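Progress report to the Bismont Fund
Household and Shop-Floor Chores Project, Cevport workshop
2 March 2018

Dear friends at Bismont,

Thank you, first of all, for your patience with us over the winter. The last report went out in July, and I promised then that the next one would say more about what the machine can do and less about what we were waiting to have delivered. I have tried to keep to that, although I see now that it has grown long again.

You asked us a plain question when you took us on – can a machine do the small chores that fill up a working day, at home or in a shop, and do them without someone standing over it? We have stayed with the chore we chose at the start, taking long parts out of a bin one at a time. It sounds like very little. Anyone who has emptied a dish rack or fetched a length of trim out of a stockroom box has done the same job while thinking about lunch.

Since July we have logged 1902 attempts at it. On 615 of those the arm came away with a single bar and set it down where it was meant to go, and we counted everything else as a miss, including the times it brought up two bars together and the times one of us lost our nerve and pressed the stop button. I know that is a lower share than you were hoping to read. It is lower than I was hoping to write! But the attempts include all the early ones from the autumn, when the grasp planner (we call her Inga, and I am afraid the name has stuck) was still treating every bar as if it lay alone on a flat floor. 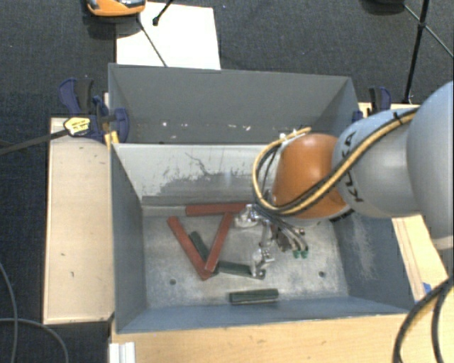

Bars that lie across one another are still where most of our misses come from. Inga will now look for the one on top and leave the ones underneath until later, and she is a good deal better at this than she was before the holidays. She has more trouble when a bar is tight up against a wall of the bin, where a person would simply roll it out with a fingertip and think nothing of it. We have begun teaching her to nudge a bar away from the wall before she tries to grip it. The first results are mixed, and I would ask you not to repeat them to anyone just yet.

The household side has moved more slowly. We spent 2 weeks at the Lunonholm apartment trying the same software on kitchen drawers, and came home humbled. Wooden spoons were fair, whisks were hopeless, and the drawer itself kept sliding shut. I still believe the shop floor will come first by some years, and that the kitchen will borrow from it.

On money, we are a little under budget for staff and a little over for gripper fingers, which wear faster than the supplier led us to expect. I would like to move the difference from one line to the other, if you agree, and have attached the usual form.

For the coming period we plan to finish the nudging work, mix short and long parts on purpose, and let the arm run through a whole afternoon with the operator in the next room. If that goes well we will go back to Lunonholm and try the drawers again, this time with a wedge.

You are always welcome in Cevport, and the coffee has improved since your last visit. Please let me know about the budget change when you have had a chance to look it over.

With warm thanks,
The project lead, Cevport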